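Search threads, posts, members Go
Advanced search

Spica cast for a two-year-old, fundraiser question and general panic

**mamabear_of_oda**
Hi all, first real post after months of lurking! My daughter Oda is two and she's having hip surgery at Stirnon Children's in May, then coming home in a spica cast, chest to ankles on one side and chest to knee on the other. Insurance is covering the surgery itself (after a lot of phone calls, a LOT), but they won't cover the special car seat. It's the Tronenik, the wide one, and it's $600. We have to have something in the car that fits her or they won't discharge us.

My sister put up a page on Iturra without asking me. She meant well and it's already at $419, mostly from people at my old job, and I feel sick every time I look at it. Part of me wants to take it down. Did any of you do one of these? Did it feel weird forever or just at first?

Also any tips for the cast weeks please, because I'm making lists at 3 in the morning and none of them are good.

**quietkeel**
Leave it up. It's a car seat. People like giving toward a thing they can picture, and your old coworkers aren't going to think less of you for it.

**dbl_knot**
Going to disagree a little. I'd ask the hospital for a loaner before spending anybody's money. Ours had a closet full of them and we only found out after we'd bought one. You use it for a few weeks and then it sits in your garage. If Stirnon has one, give the money back or move it to gas and parking, and say so on the page.

**mamabear_of_oda**
I asked about loaners on the phone and the person said no, but she also sounded like she didn't know what a spica was? So maybe I should ask somebody else.

**quietkeel**
Ask for Bimla Bhatt in the ortho office. She was our nurse coordinator and she knows where everything in that building is. She once found us a reclining wheelchair while I was still explaining why I wanted it.

**two_left_shoes**
Cast veteran here, hello! We did this with my son last winter, same hospital. I can't help on the fundraiser part (we didn't do one, my parents paid, which came with its own weirdness, believe me) but I have cast tips for days. Some of these are going to sound fussy, take what you like.

1. Practice the diaper thing before surgery, small one tucked inside the cast opening and a bigger one over the top. Do it on a doll if you have to. We did it on a stuffed walrus and I'm not ashamed.

2. Clear your laundry backlog the week before. All of it, even the towels. You'll be washing onesies and beanbag covers and your own shirts constantly, and starting out behind is miserable.

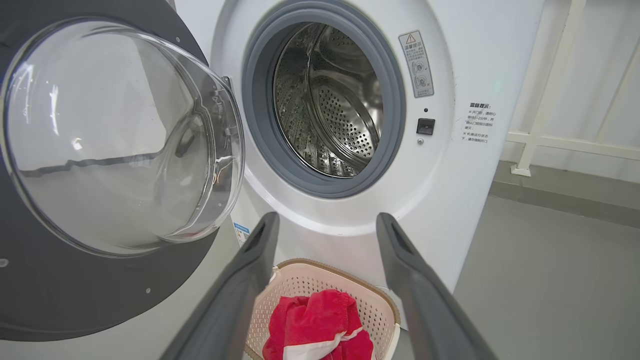 3. Buy shirts two sizes up, with snaps if you can find them. Big-kid T-shirts work as dresses over the cast and they go on easy. My son lived in his cousin's old team stuff.

4. Get a beanbag chair from a yard sale. Best money we spent, he ate in it, napped in it, watched the same garbage truck video in it until I could recite the thing.

5. Put a blow dryer on COOL if the edge gets damp. Never warm. Ask the nurses to show you how to tape the edges before you leave, and film them doing it if they'll let you, because you won't remember one word.
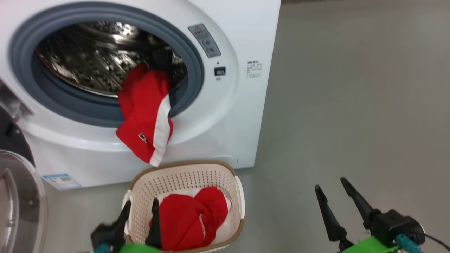
Red shirt hanging out of the washer

6. Nights are rough at the start. Ours woke up mad every couple of hours and wanted to be turned. It got better faster than I thought it would, and by the end he was army crawling across the kitchen and I couldn't keep up with him.

**hollis_in_the_hall**
Agree on everything but the beanbag. Our surgeon didn't want her slumping in one and we used rolled blankets on the floor. Ask yours first.

**two_left_shoes**
Huh, ours was totally fine with it! But yes, ask. I think it depends on how they set the legs.

**dbl_knot**
Same with T-shirts over the head, by the way. Our daughter hated anything coming down over her face after anesthesia, for weeks. We cut them up the back and put Velcro on.

**mamabear_of_oda**
Okay, you people are wonderful. I've been reading these out loud to my husband while he folds things. I called back and asked for Bimla like quietkeel said, and she called me herself before lunch! They do have a loaner seat, it's out with another family right now, and she's put Oda's name next to it. She couldn't promise it'll be back in time.
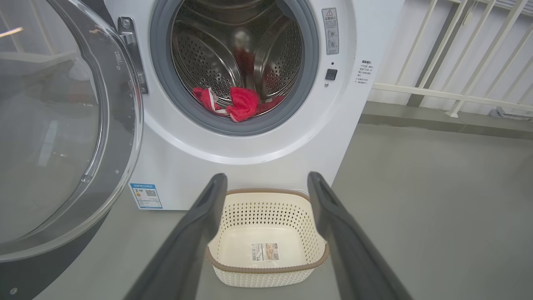 So now I don't know what to do with the page. My sister says keep going and buy the Tronenik, then donate it to the closet when we're done so the next kid has one. My husband says wait for the loaner. I keep changing my mind depending on who I talked to last.

**dbl_knot**
Donating it to the closet is a good answer and I take back some of my grumbling. Just write that on the page so the people who gave know where it's going.

**quietkeel**
Do your sister's thing. If the loaner shows up too, then the hospital has two and two kids get home on time.

**hollis_in_the_hall**
I'd wait, personally. You've got until May. But check with them that a donated seat is something they can take, ours had rules about used ones and wanted the manual and the original straps.

**mamabear_of_oda**
Good point about the manual, I would 100% have thrown it out. I'll ask Bimla about it when we go in for pre-op and let you all know. And two_left_shoes, please tell me more about the walrus.

Get new replies in your inbox! Sign up for our weekly parent digest. You can unsubscribe at any time.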